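Ticket 1665: Wemgate shop, delivery charge wrong at checkout

Hi all, me again, sorry! Since the February update my little fruit box shop has been adding delivery twice, but only on orders with pears in them (apples are fine, plums are fine, I've tried the lot). I've cleared the cache, switched the Grullik plug-in off and on, and even deleted the pear listing and typed it all back in by hand, which ate most of my evening. Same thing every time. Test order 752 is still sitting in there if anyone fancies a poke about.

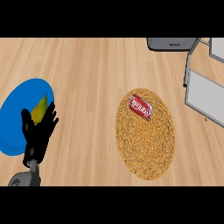
Carla Kanaan replied at 16:20: Have a look at the weight box on that listing. If it's in grams and the shop is set to kilos, Wemgate reckons you're posting 161 kilos of fruit and splits it into two parcels.

Oh, you star, Carla! It was in grams, plain as day. I've changed it and run another test, and delivery's only on there once. Leaving the ticket open till tomorrow in case the plums start playing up.

Dörte Sperling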